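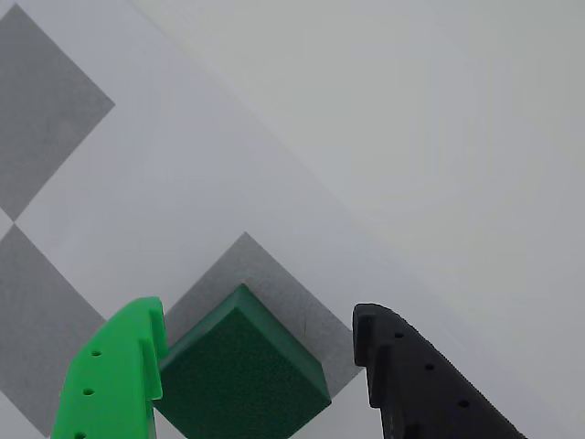
The Privberg Museum of Domestic Design seeks a full-time Assistant Curator of Floor Coverings to join its Department of Collections. The appointment is for three years in the first instance, with the possibility of renewal. The post is open to applicants at an early or middle stage of their careers, including those whose experience was gained outside museums.

## The museum and the collection

The museum holds material relating to the making, selling, and use of household furnishings from the late eighteenth century to the present. Its holdings of floor coverings were assembled over several decades and remain among its least published areas. They include painted floorcloth, linoleum, felt-base rugs, cork tile, cement tile, stenciled boards, and the trade literature through which these goods were sold.

The largest single part is the Le Roux Collection, which came to the museum from the former Le Roux showroom when that business closed. It contains 2,438 pattern samples, most of them mounted on card, together with order books, price lists, and a partial run of salesmen's letters. The Doltach Gift, received later, is smaller and less orderly. It consists of 706 items, chiefly full-width remnants and border strips, many of which arrived rolled and have not been opened since they were accessioned.

Only the first drawers of the Le Roux Collection have been cataloged to current standards. The remainder is covered by a typed shelf list that gives a pattern number and, in some cases, a color. The shelf list uses the showroom's own terms, several of which changed meaning between one season and the next. "Tavern check," for instance, is applied in the early pages to any two-color pattern of squares and in the later pages only to squares laid on the diagonal. Applicants should expect that a considerable share of the work will consist of patient reconciliation of this kind.

## Purpose of the post

The Assistant Curator will be responsible for the cataloging, care, and interpretation of the floor coverings collection, under the supervision of the Curator of Interiors. The post has been created to complete the cataloging of the Le Roux Collection, to carry out a first survey of the Doltach Gift, and to prepare the ground for a display in the museum's long gallery at Groltine House.

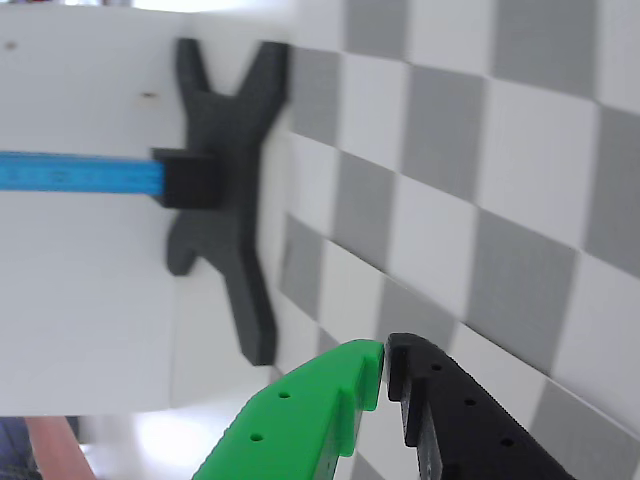
*Green and black, with the white panel behind.*

The display has the working title "Underfoot" and will be concerned with geometric patterns in ordinary homes: checks, diamonds, tumbling blocks, and the many borders that were sold to finish them. It is expected to draw on both collections and on a limited number of loans. The Assistant Curator will propose the object list, write label text, and take part in the selection of a designer.

## Main duties

- Catalog samples and related papers in the museum's collections database, following the department's written guidelines.
- Prepare a concordance between the Le Roux shelf list, the surviving order books, and the printed price lists.
- Survey the Doltach Gift with the Conservator of Organic Materials and recommend an order of priority for treatment and rehousing.
- Identify materials that may present a hazard, including older tile and adhesive, and follow the museum's handling procedures for them without exception.
- Answer inquiries from homeowners, architects, and preservation officers. The department received 67 such inquiries in the past year concerning floors alone.
- Supervise visiting readers in the study room during published hours.
- Contribute object entries and short essays to the museum's website.
- Give gallery talks and occasional lectures, some of which take place in the evening.
- Assist with the preparation of loan paperwork and condition reports.
- Undertake other duties suited to the grade, as reasonably requested by the Curator of Interiors.

The post does not carry a purchasing budget. The Assistant Curator may, however, bring forward proposals for acquisition, and will be invited to attend the acquisitions meeting when such proposals are discussed.

## Qualifications and experience

### Required

- A bachelor's degree in the history of art or design, material culture, architectural history, museum studies, or a related field, or equivalent working experience.
- At least two years of work with objects or archives in a museum, library, historic house, trade, or workshop setting.
- Knowledge of the history of domestic interiors in the United States or Europe after 1800.
- Experience entering structured information in a database, and care in doing so.
- The ability to write clear English for readers who have no special knowledge of the subject.
- The ability to lift and carry up to 30 pounds, with or without accommodation. Rolled material is always moved by two people.

### Preferred

- Familiarity with the manufacture of linoleum or printed floor coverings, or with the laying of floors.
- Experience in the handling of oversize or brittle material.
- Reading knowledge of French or German, in which part of the Le Roux correspondence is written.
- Some experience in the preparation of an exhibition or display.

Applicants who meet the required qualifications but few of the preferred ones are encouraged to apply. Training will be given in the use of the database, the handling of rolled textiles and sheet goods, and the recognition of hazardous materials.

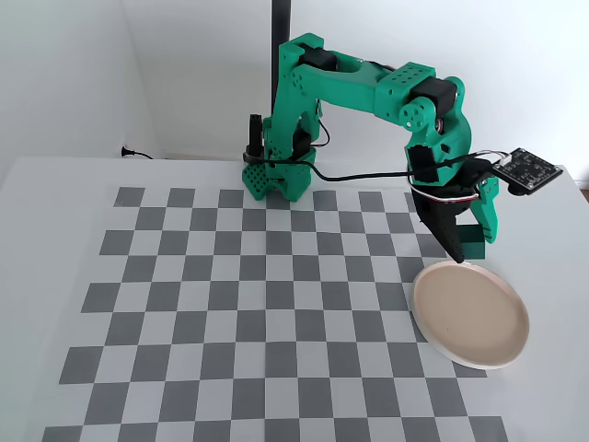
## Terms of appointment

The salary will be set within the second band of the museum's curatorial scale, according to experience. The scale is sent to all applicants with the acknowledgment of their application and may be requested beforehand from the Office of Personnel.

The standard working week is 37.5 hours. Office hours are 9:00 a.m. to 5:15 p.m., with a lunch break of 45 minutes. Time worked at evening events is returned as leave, to be taken within the same quarter where possible. The post is based at the main building in Privberg, with regular work at Groltine House, and travel between the two sites is paid by the museum.

Benefits include medical and dental coverage, enrollment in the museum's retirement plan after six months of service, 22 days of paid leave each year in addition to public holidays, and staff borrowing rights in the research library. A relocation allowance may be granted to a successful applicant who must move a substantial distance. Requests for such an allowance should be raised at interview and will not affect the decision of the panel.

Remote work is possible for up to one day each week once the first six months have been completed. Because samples may not leave the building, remote days are normally used for writing and for work on the concordance.

The first six months of the appointment are probationary. A review will be held at the end of the third month and again at the end of the sixth.

## How to apply

Applications should be sent to the Office of Personnel as a single PDF file and should contain the following:

1. A cover letter of no more than two pages, explaining the applicant's interest in the post and how the required qualifications are met.
2. A current résumé.
3. One sample of writing, published or unpublished, of up to 2,000 words. A group of catalog entries or labels is acceptable in place of continuous prose.
4. The names and contact details of two referees. Referees will be contacted only for applicants who are invited to interview.

Photographs of the applicant should not be included. Applications that arrive in several parts may be returned with a request that they be combined.

The closing date is the last working day of September, at 5:00 p.m. local time. Late applications will be considered only if the post has not been filled. All applications will be acknowledged, and applicants not selected for interview will be informed in writing.

## Selection

Interviews will be held in October at the main building. They will last one hour and will be followed by a practical exercise of 40 minutes, in which candidates will be asked to write a catalog entry for an object they have not seen before. Reference books will be provided. No candidate is expected to identify the pattern or its maker, and credit will be given for careful observation and for a clear statement of what cannot be determined.

Candidates will also be offered a short tour of the stores. Flat, closed shoes are required in that area. Reasonable travel expenses will be repaid on receipt of a completed claim form.

Candidates who need an adjustment to the interview or the exercise are asked to inform the Office of Personnel when they accept the invitation. Such information is kept apart from the application file and is not seen by the panel.

## Equal opportunity

The museum is an equal opportunity employer and considers all applicants on the basis of their ability to carry out the duties of the post. The appointment is subject to proof of the right to work and to a routine background check, for which the museum bears the cost.

Questions about the duties of the post may be addressed to the Curator of Interiors through the museum's main switchboard, extension 1156. Questions about pay, benefits, or the application itself should be directed to the Office of Personnel.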